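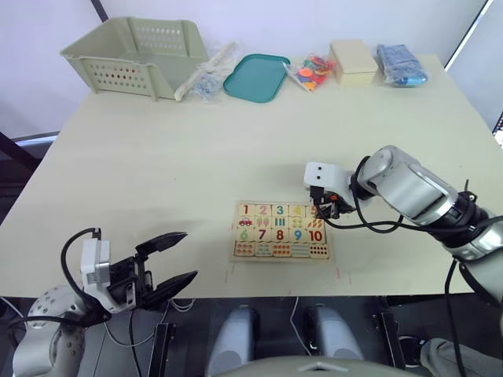 Number puzzle board with 1 to 5 in the top row and 6 to 10 in the third.

Keeping shirt number after a break from the team, and other registration questions

Posted in: Handball > Clubs and players
Asked by Lena Baran, Wednesday

Hello everybody. I hope this is the correct part of the site, please move it if not.

I play left back and I have moved to Sisthorpe for work. For six seasons I played in a small club at home, always with number 14. After that I had a knee operation and I did not play for one season and a half. Now the knee is good, the physiotherapist has signed the paper, and I would like to start again with the women's second team at Ellton, which is the nearest hall to me (25 minutes by bus, and the last bus home is a bit early for the training, but this is my own problem).

I have three things I do not understand.

First, my old club says that I am still registered with them, even if I did not play and did not pay the fee in the second year. Does Ellton need a transfer, or am I free after such a long break? At home there was a rule about this but I have heard different versions of it.

Second, the number. At Ellton another player has the 14 already. The coach offered me 16, but in my country this was always a goalkeeper number and I would feel strange with it on the court. Is there any rule that says 1, 12 and 16 are only for goalkeepers? I do not want to begin with an argument about a shirt.

Third, can I play friendly matches while the papers are not finished? There is one against Grernura soon and the coach would like to see me in defence.

Thank you for your patience with my English and with my long message.

pivot_makowska

Hello Lena, welcome back to handball. I came from another country also, so I went through the same papers three years ago and I can tell you how it was for me.

About the transfer: a break does not always make you free. If your last registration was in another country, then normally it goes through both federations, and your old one has to confirm that there is nothing open between you and the club. In my case there was a small unpaid fee which I had forgotten completely, and this stopped everything for a month. So please write to your old club first, in a friendly way, and ask them two things: is there any money open, and on which date did they last register you. Ask for the answer by e-mail, not by telephone. Then give this e-mail to the person at Ellton who does the registrations.

Ask also who pays for the transfer. For adult players there can be a cost, and the amount is different depending on the level and the countries. Some clubs pay it all, some ask the player to pay half. It is better to know before you sign.

About the number: I know of no rule that keeps 16 for the goalkeepers. It is a habit, and quite an old one. What the referees do care about is that two players in the same team do not have the same number, and that the number on your back is the same as on the match sheet. Your league can have its own small rules on top, so look in the season handbook. I played one season as pivot with 12 and only my grandmother complained.

For the friendly match, please be careful. The match itself is perhaps no problem, but the insurance can be. In my club a player without registration was not covered, even in training after the first few weeks. With a knee that was operated I would not take this risk. Ask the club to show you in writing that you are covered - a coach will often say "yes, yes, of course" because he needs a left back.

halfcourt187

just take the 16, who cares. our left wing has 87 because the small shirts were finished

Tribune_East

I agree with most of the long reply above, with one correction. She says to write to the old club first. I would speak with Ellton first, or at least on the same day. The new club normally has to start the request, and if your old club hears about it only from you they may wait and do nothing. Mine did.

For the knee, ask the coach for defence on the outside in the first weeks and not in the middle block. There is less pushing there. Seven-metre throws are also a nice way to come back.

Lena Baran

Thank you all. I wrote to both clubs this morning. The old one answered already, there is one fee open from the second year, so pivot_makowska was right. I will pay it this week. I will watch the match with Grernura from the bench in my normal clothes, and I have said yes to the 16.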